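HORT 210: Postharvest Handling of Produce
Unit 9 Handout: Water Loss, Surface Structure, and Washing

Reading before lecture: course packet, chapters on respiration and on packing line design. Bring the psychrometric chart from Unit 7.

9.1 Why water loss comes first

Harvested produce keeps respiring, but for many crops the limit on market life is loss of water. Water leaves the tissue as vapor, driven by the difference in vapor pressure between the inside of the product and the air next to it. The interior is treated as saturated at product temperature. The air is not, unless the room is held at 100 percent relative humidity.

Two consequences follow. Warm product placed in a cold room loses water quickly even when the room is humid, and keeps doing so until its temperature comes down. Fast air movement strips the still layer at the surface and raises the rate again. Forced-air cooling is therefore stopped once the target pulp temperature is reached.

Working equation for this unit:

rate of loss = k x (Pi - Pa) x mass

where k is the transpiration coefficient of the crop, Pi the vapor pressure at the evaporating surface, and Pa that of the surrounding air. Keep units consistent. Most errors on the problem set come from using air temperature for Pi.

9.2 Surface structure

The coefficient k depends on the skin. Terms to know:

Cuticle: the waxy layer over the epidermis. Its thickness is a poor guide to permeability; the arrangement of the waxes matters more.
Stomata: pores that may stay partly open after harvest, depending on crop and maturity.
Lenticels: openings without guard cells, found on apples, pears, and potatoes.
Stem scar: a major exit path for water in tomato and pepper.

Citrus fruits have a two-part peel. The flavedo is the colored outer layer, with oil glands. The albedo is the white, spongy layer beneath it. Rough handling breaks oil glands, and the released oil kills nearby cells (oleocellosis). Turgid fruit picked early in the morning is most at risk.

Cucumber is botanically a pepo, a berry with a firm rind. Fruit is harvested immature, with a high surface area for its mass and a thin cuticle. Loss shows first as softening at the ends. Cucumber is also sensitive to chilling: pitting and water-soaked spots can develop after storage at temperatures that suit leafy crops.

9.3 Washing

Washing removes soil and field heat and can spread decay if the water is not managed. Dump tank water colder than the fruit can be drawn in through the stem scar as internal gases contract. Sanitizer is checked at the start of each run and at set intervals afterward, with pH recorded on the same line of the log.

Drain before cooling. Free water left between units supports mold, and the weight it adds will be misread as product weight in the loss exercise.
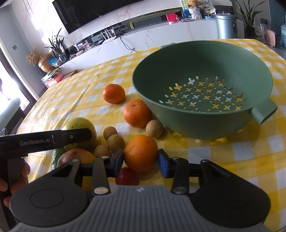
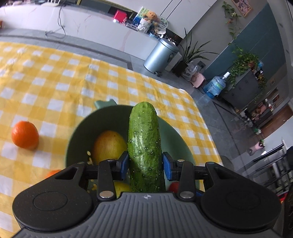 9.4 Coatings

Commercial waxing replaces surface wax lost in washing. A coating lowers k but also restricts gas exchange. Too heavy a coat on citrus leads to ethanol buildup and off-flavors. The lab compares two coatings, Ernari and Umora, against an uncoated control. Apply each at the rate given on the bench sheet and let it dry fully before the first weighing.

9.5 Lab exercise

Each group receives 9 fruit of one crop, 3 per treatment. Number the fruit on a tag, never on the peel. Weigh at the start and at each lab meeting through the end of September. Report loss as percent of initial mass.

Worked example: a crate with net mass 1877 g at the start has lost 700 g by the last weighing.

700 / 1877 x 100 = 37.3 percent

A value this high is far past the salable limit for any crop in this unit and should prompt a check of the tare and the balance before it is entered.

Use the Achterberg balance on the north bench for all weighings. The Orari unit reads only to the nearest 5 g and is for crates.

Problem set 9 covers sections 9.1 through 9.4. Show vapor pressures from the chart to two decimal places.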